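Brullero 组织变革管理平台
产品说明
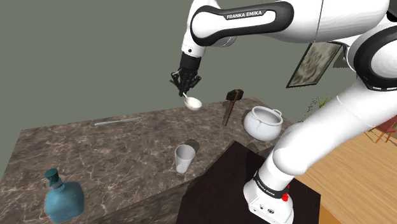

Brullero 平台适用于哪些机构？
适用于正在进行部门重组、流程调整或业务系统更替，且需要对各项变革事项实行统一登记、审批与跟踪的企业及公共机构。单一账户最多可支持 2,000 名用户。

产品概述
Brullero 由 Golomcombe 公司开发并提供维护。平台将变革项目的立项依据、受影响岗位、责任人及实施进度归入同一档案，供管理层、项目办公室及各业务部门按权限查阅。

主要功能
变革事项登记：每一事项须填写目标、范围及预期结果，未填写完整的事项不得提交审批。
影响评估：按岗位、流程和系统三个维度记录影响程度，评估等级分为 5 级。
沟通计划：可为不同层级的员工分别设定通知内容与发送时间，并保留阅读回执。
意见收集：员工可署名或匿名提交意见，由指定责任人在平台内答复。
进度报告：系统按月生成报告，支持导出及打印。

版本与授权
平台设标准版与机构版。标准版包含上述全部功能；机构版另含多法人架构管理、单点登录及与 Koech 人事系统的数据接口。授权期限为 365 天，自账户启用之日起计算，期满前可申请续期。

实施与培训
实施工作分为 3 个阶段，依次为需求确认、数据导入和用户培训。培训可在客户所在地或 Budar 培训中心进行，教材提供中文及英文版本。实施负责人为 Esther Kimaro，合同及授权事宜由 Victor Mfinanga 负责。

技术支持
客户可通过平台内的服务窗口提交支持申请。涉及数据恢复的申请，须由客户方管理员书面确认后方可受理。

本说明更新于 2023年7月19日。产品功能如有调整，以双方签署的服务协议所附清单为准。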